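门上、墙上、柜子上挂东西不留洞的一些土办法

租房第六年，搬家的时候房东拿着手电筒一面墙一面墙地照，照出来的钉子眼一个一个跟我算钱。从那以后我就对“不打孔”这三个字特别上心，挂钩、胶条、伸缩杆、磁铁、夹子，能试的基本都试过了，好用的留下，难用的送人（送人的那几个朋友现在也不太理我了，哈哈）。趁今天有空，把攒下来的心得写一写，想到哪儿写到哪儿，大家挑自己用得上的看。

先说胶条

可移除的那种胶条，十个人里有九个是贴法不对。最常见的就是拿出来直接往墙上一按，按完马上挂东西，半夜“咣”一声全掉下来，然后去网上骂店家。我自己头两年也是这样。

正确的做法其实包装背面都写着，只是字太小。先用酒精把墙面擦一遍，别用洗洁精，也别用那种带护理成分的湿巾，擦完会留一层滑滑的东西，胶条最怕这个。擦完等它干透，贴上去，用大拇指使劲按，从中间往两头按，按足半分钟。按完先把挂钩取下来，再单独按一遍胶条，最后把挂钩装回去。至少空着等一小时，我一般是晚上贴，第二天早上再挂。

天冷的时候尤其要注意。我们家玄关没暖气，冬天墙面摸着冰手，贴上去的胶条怎么按都不牢。后来学乖了，先拿吹风机低档把要贴的地方吹温，再贴，牢靠多了。注意是吹温，吹烫了墙漆会起泡，别问我怎么知道的。

撕的时候往下拉，贴着墙慢慢拉，拉得越长越好，千万别朝自己的方向扯。要是舌片断了，别用铲刀，拿一根牙线从后面来回锯，锯下来以后剩的胶用手指头搓一搓就成卷了。刷了乳胶漆不到一个月的墙，什么胶条都别贴，再等等。墙纸也别贴，撕下来的时候墙纸跟着走，那个比钉子眼贵。

吸盘

吸盘我只在玻璃和光面瓷砖上用。以前有人说吸盘边上抹点水，我抹过，当场很牢，过两天就滑下来了。现在我改抹一丁点凡士林，真的一丁点，牙签尖挑一下那么多，沿着边抹一圈，按下去把气挤干净。我厨房窗户上那个吸盘挂着一串干辣椒，从六月挂到现在，没掉过。

吸盘用久了会变硬变形，扔到热水里泡几分钟，捞出来擦干，边缘又服帖了。泡的水别太滚，手伸进去觉得烫就够了。

有磨砂纹理的玻璃就不要试了，吸不住的。瓷砖缝上也吸不住，哪怕只压到一点点缝，气就从那里跑掉。

门背后的挂钩

这是我最喜欢的一类，往门顶上一搭就完事。可是买之前一定要量门的厚度！我第一次买的 Flidivari 家的铁钩，图便宜一口气买了两个，回来发现门比钩子的口厚，硬塞进去，门是关上了，漆也掉了一长条。

量厚度的时候顺便看一下门顶和门框之间的缝。缝太窄的话，铁片再薄也会卡住，关门要用肩膀顶。办法是拿一张硬纸板，对折，搭在门顶上关一下门，能顺顺当当关上，差不多就能用薄款的铁钩。纸板都夹得死死的，就老老实实用胶条吧。

钩子和门接触的地方垫一层毛毡，就是贴椅子脚那种，剪成小条贴在里侧。一来不磨漆，二来开门关门不会哐当响。我后来换成了 Muvaneo 的，里侧本来就带一层软垫，口也宽一点，挂了大衣和两个布袋，目前满意。不过它那层软垫是白的，时间长了会发黄，介意的自己再贴一层毛毡盖住。

铁钩挂在室外门上的话，下过雨记得拿下来擦一擦，不然锈水会顺着门流出一道黄印子。已经有黄印子的，用柠檬汁调小苏打，糊上去等十分钟，软布擦掉。深色的门先在角落试一小块，别上来就抹大面积。

伸缩杆

伸缩杆掉下来，多半是因为大家拧的时候杆子没有稍微撑长。我的做法是先量好洞口的宽度，把杆子拉到比洞口多出一点点，斜着塞进去，再一点一点推平，推平的时候有点费劲就对了。两头的橡胶垫要擦干净，墙那边也要擦。

卫生间那种滑溜溜的瓷砖，可以在橡胶垫和墙之间垫一小块防滑垫，就是铺在抽屉里那种网格的，剪圆一点塞进去看不出来。浴帘杆我就是这么弄的。

太长的跨度别指望伸缩杆挂重物。我家走廊口宽104厘米，挂一块布帘没问题，有一回挂了一件湿的羽绒服，中间弯得像面条。后来在正中间加了一个胶条挂钩托着，好了一些，但湿衣服我是不敢再挂了。

说到布帘，伸缩杆穿布之前先拿个小塑料袋套住杆头，橡胶垫就不会一路勾着线，穿一下就过去了。这招是我在修窗帘的铺子里偷看来的。

挂花环、挂串灯

天一冷我就想在门口挂点东西，松枝啊、红果啊，进出看着心情好。花环不重的话，用宽一点的缎带最省事：缎带从花环上绕一圈，两头翻过门顶，在门背面贴一个倒着装的胶条挂钩，把缎带系在钩子上。从正面看只有一条缎带，清清爽爽，门上什么都不用钉。

缎带选双面绒的，单面的那种光面贴着门，风一吹就左右滑。花环背后也贴两块毛毡，风大的时候不会一直敲门（我邻居有一年敲了我家门问我为什么总敲他家墙，就是花环闹的）。

串灯走门框的话，别用透明胶带！夏天一晒胶全化在木头上，冬天一冻又脆掉，两头不讨好。买那种透明的小线夹，隔一个手掌贴一个，转角的地方多贴一个。灯先插电试亮再往上挂，我每年都说要先试，每年都是挂完了才发现半截不亮。

我那串是 Hosseinzadeh 的暖白光，线是铜丝的，能弯成任何形状，收的时候绕在一块硬纸板上，纸板两头剪个小口卡住线头，来年拿出来不打结。定时器一定要买，不然大半夜爬起来关灯，穿着拖鞋站在门口冻得直哆嗦。

木柜子上怎么挂

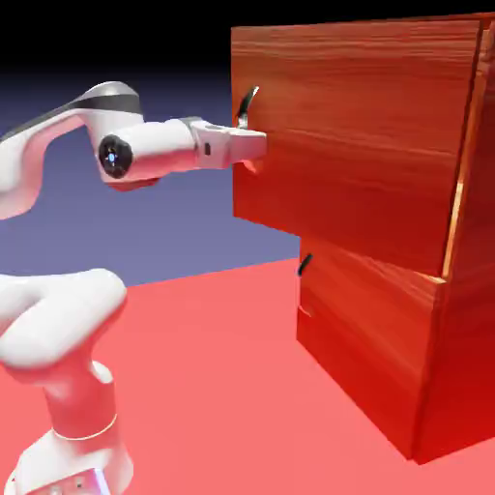 木柜子是我问得最多、也踩坑最多的一类，麻烦在于木头表面五花八门，有打蜡的，有上油的，有刷清漆的，胶条对每一种的脾气都不一样。打了蜡的基本贴不住，上油的贴住了也会留一块深色的印子，只有清漆面比较放心。像图里这种红棕色的大木柜，颜色一深，印子、胶痕、划痕就全看得见，我会尽量不在正面贴东西，能搭在柜门顶上的就搭，搭不了的就贴在柜门里侧。里侧贴歪了也没人看见嘛。

柜门顶上搭的小钩子要选薄的，柜门和柜体之间的缝比房门还小。我用的是 Flullevari 的小号不锈钢钩，挂围裙、挂隔热手套刚好，挂平底锅就勉强了，柜门会往下坠，铰链松了又得自己拧。拧铰链的螺丝如果已经滑丝，抽出来，往洞里塞两根牙签，滴一点白胶，掰断多出来的部分，晾一晚上再拧回去，又能撑好几年。

木头上如果已经留了胶，先别急着用除胶剂。拿一点食用油抹在胶上，等一刻钟，用旧银行卡的边慢慢推，推干净后用温的湿布擦一遍，再用干布擦一遍。顺着木纹擦，不要打圈。油擦不干净会招灰，多换两次布。

柜子侧面想挂轻的东西，比如日历、钥匙，可以试试夹在柜顶边沿的那种夹子，拧紧之前垫一块旧牛仔布，不会夹出印子。顶上有凸出来的线条装饰就夹不住，只能放弃。

承重这件事

包装上写的3000克，我一律当它是一半来用。厂家测的时候墙是平的，东西是不动的，我们家里的包是每天摘下来挂上去，还要被小孩拽。挂之前把东西放厨房秤上称一下，很多看着轻的东西重得吓人，我那个空的帆布包，里面什么都没有，光五金就压手。

玻璃的、陶瓷的、会砸到头的，不管胶条多贵都不要挂在床头和沙发上方。这个没得商量。

另外，凡是贴上去的东西，我习惯在底下用铅笔轻轻写个日期，隔一阵子看一眼，翘边了就换。铅笔印以后用橡皮一擦就没有了，不影响退房。

最后补一个钉子眼的

真有钉子眼了怎么办？白墙的小眼，用补墙膏填，抹平，干了以后会缩下去一点，再填一次，拿细砂纸蹭两下。没有补墙膏的时候，有人用白牙膏，我试过，当天看着还行，过几个月发黄，跟墙一对比特别明显，所以别省这几块钱。

木门上的眼用同色的蜡笔修补棒，捏软了塞进去，拿塑料卡刮平。颜色宁可买浅一号的，浅了可以再叠一层深的，深了就只能全抠出来重来。

大家家里是怎么挂东西的，欢迎在下面留言，特别是墙面坑坑洼洼的老房子，我表姐家就是那种墙，什么都贴不住，我到现在还没找到好办法。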